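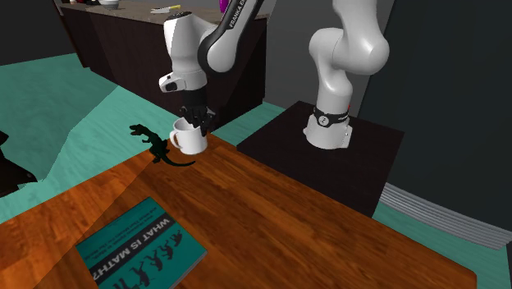
Progress report to Gollport
Household Chores Project, second reporting period
Prepared by Henrike Harms, Budport
February 23, 2022

1. Where we are

The grant asks us to find out which everyday chores a single-arm robot can finish without help, first in simulation and then in a real kitchen. The period before this one went mostly into building rooms and writing the task list. Since October we have been running tasks, and this report covers those runs.

The short answer to the question in your last letter is that table clearing works well enough in simulation to be worth moving to the real arm, and that nothing else on the list does yet. Wiping is close. Folding is a long way off and I would prefer to stop reporting on it until we have something to report.

2. Work completed

Table clearing was run 1724 times in simulation. A run counts as finished only if every object named in the instruction ends up where the instruction says, upright where that matters, with nothing else knocked off the table. By that rule 1529 runs finished. Tharindu Mridha has the logs and can send them on request.

Most of the runs used ordinary mugs, bowls, books and toys, placed at random on a wooden table with a kitchen counter behind. We mix in toys and books on purpose because real tables have them. A mug on a bare table was solved early and told us very little after the first week. A mug with a toy dinosaur right next to its handle is a more useful test. The arm can take the mug by the rim, with one finger inside the opening, and that grip leaves the handle side alone. Wolfram Fröhlich changed the grasp planner in October so that it prefers the rim whenever something stands near the handle, and the number of toppled toys went down at once.

The rim grip has a cost. It is fine for an empty mug. It is no good for a full one, for obvious reasons of hygiene and spilling, and the simulator does not model liquid at all. We treat all mugs as empty for now. Anyone reading the finished-run figure should keep that in mind.

Books are harder than we planned for. A paperback lying flat gives the fingers nothing to close on. The method that works is to push the book to the table edge until part of it hangs over, then pinch it from the side. It is slow, and when the push goes wrong the book ends up on the floor, which our rule counts as a failed run. Books account for more of the failures than any other object.

Wiping was run only in short sessions. The arm covers the table surface but presses unevenly near the far corners, where it is close to full stretch. Finn Gerlach thinks moving the pedestal nearer to the table will fix most of this. He will try it before we touch the controller.

3. Real kitchen tests

We carried out 90 table clearing runs on the physical arm at the Kelemen site. These were meant as a check on the setup and I do not want to draw a success rate from them. The camera mount was moved partway through, and the runs before and after the move should not be added together.

Some things were clear anyway. Glossy mugs confuse the depth sensing under the ceiling lights. Contact is rougher than in simulation – a mug set down at the speed we had been using makes a noise that the people in the next office complained about, and one chipped. We have lowered the approach speed for the last part of the placing motion. Each run is now longer but we have had no more damage.

The arm also stops for its own safety limits more often than expected when it pushes books. Each stop needs a person to clear it. Until that is sorted out, book tasks on the real arm cannot be called unattended in any sense.

4. Staffing and spending

Hildegard Eichhorn joined us to look after the object library and the task instructions. She has already rewritten the instructions that two people in the team read differently, mainly those using "next to" and "behind." Some old runs had to be scored again as a result. The finished-run figure above uses the new scoring.

Spending is within the approved budget. The one unplanned item was a replacement set of gripper fingers from Stukex, at 589 dollars including shipping. We took it from the consumables line. The compute line is underspent and we would like to carry the remainder forward, if Gollport agrees. A separate request is attached.

5. Problems and delays

The dishwasher loading task is behind. The rack model we bought did not match the rack in the real kitchen, and Wolfram is remeasuring it by hand. No runs will be made until that is done.

Room variety is also thinner than we promised. The proposal speaks of many kitchens. What we have is a small set of layouts with different colors and surfaces, and the arm sees the same counter too often. Tharindu is adding layouts with the table against a wall, which will limit the approach from the far side.

6. Next period

Repeat the table clearing runs on the physical arm with the camera mount fixed in place, and report a rate.
Move the pedestal and rerun wiping in simulation.
Finish the dishwasher rack model.
Add a weighted mug to the real tests as a stand-in for a full one, with the rim grip turned off.
Decide with Gollport whether folding stays on the task list.

Questions on the scoring should go to Hildegard, and anything on the budget to me.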